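Section 4: Folding and storing a down jacket

Garnine Wardrobe Storage System, user guide
Applies to drawer insert 996 and the Koskela soft storage bag

Down jackets are the part of the wardrobe people write to us about most, and we love getting those letters! A good puffer takes up half a shelf if you push it in any old way, but it will fold into a neat parcel that fits the insert with room left for a hat and gloves. Once you have done it a few times you won't need this page.

Before you start

You will need:
- the jacket, clean and fully dry
- a flat surface at least as wide as the jacket with its sleeves folded in
- the Koskela bag, or one compartment of drawer insert 996
- a cedar block or lavender sachet, if you like one

A made bed is the best place we know for this job. It is big, it is soft on the fabric, and you can walk round to the other side when you need to. A dining table will do if you wipe it first and lay a clean sheet over it (crumbs get into the stitching and they are a pest to pick out).

CAUTION: Never store down that is even slightly damp. Press each padded section between finger and thumb. If it feels cool or clumpy, hang the jacket in a warm, airy room overnight and check again.

4.1 Laying the jacket out

1. Empty every pocket, including the little inside one.
2. Close all the zips. Stop just short of the collar so the teeth aren't pulling on the cloth.
3. Lay the jacket on the bed, front side up, with the collar towards the headboard.
4. Smooth it from the middle outwards with flat hands. Don't press hard yet; all you want is to get the padding lying evenly.
5. If the collar is a tall one, fold it down on itself once.

NOTE: Pullover styles with a short zip are handled in just the same way. Turn the zip pull so it lies flat, or it will leave a dent in the fabric by spring.

Take a minute over this stage, and enjoy it. A jacket laid out well nearly folds itself, and quilting is such a clever bit of sewing that it deserves a proper look now and then. Check along the stitched seams for stray feathers while you're there. If you find a quill poking through, don't pull it out. Pinch the fabric from the other side and draw it back in.

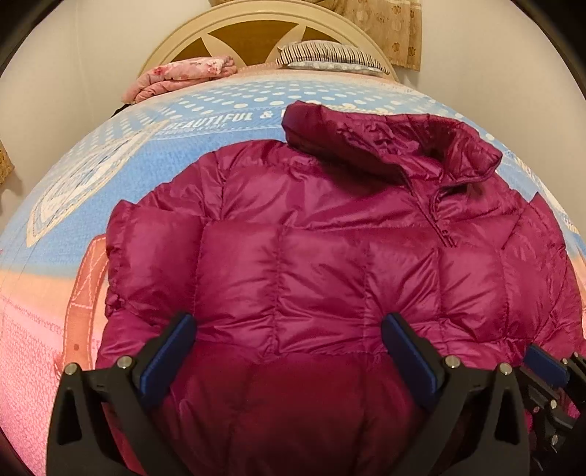 Shiny nylon needs slightly more care than a matt shell, as it slides about and shows creases sooner. Fold it loosely and let the air find its own way out.

4.2 Folding

6. Bring the left sleeve across the chest and lay it flat. Do the same with the right sleeve, so that one rests on top of the other.
7. Fold in both sides until the jacket is as wide as the compartment. The white line on the folding card (part 2906, in the lid pocket) shows the correct width.
8. Start at the hem and fold upwards in thirds. Follow the stitched seams wherever you can, and the folds will sit beautifully.
9. Rest your forearms on the parcel and lean gently for a slow count of ten. You'll hear the air going out!
10. Slide the parcel into the bag or compartment, folded edge first.

CAUTION: Do not sit or kneel on the jacket to flatten it. Do not use a vacuum bag for long storage. Down that has been squashed hard for months can be very slow to puff up again.

If the parcel springs open before you reach the bag, use the Wimmont strap (part 3309). Fasten it just tightly enough to hold the folds. You should still be able to get a finger underneath.

4.3 Putting it away

11. Place the cedar block beside the jacket, never directly on top. Oils can mark pale and glossy fabrics.
12. Write the contents on the Pladix label and slip it into the window on the front.
13. Keep the jacket parcel on the top layer, with nothing heavier than a jumper above it.

Most households pack their down away in June. Take each jacket out after 90 days, give it a good shake and fold it again along different lines. It's a five-minute job and makes a wonderful difference to how the jacket looks when the cold comes back.

4.4 Bringing it back into use

14. Unfold the jacket and hang it on a wide hanger.
15. Shake it from the hem, then from the shoulders.
16. Leave it for a few hours before judging how full it looks. Any flat patches can be patted between your palms.

For ski trousers and padded gilets, go to Section 5. Gilets have no sleeves to bring in, so begin at step 7.

Guide text last revised 13th December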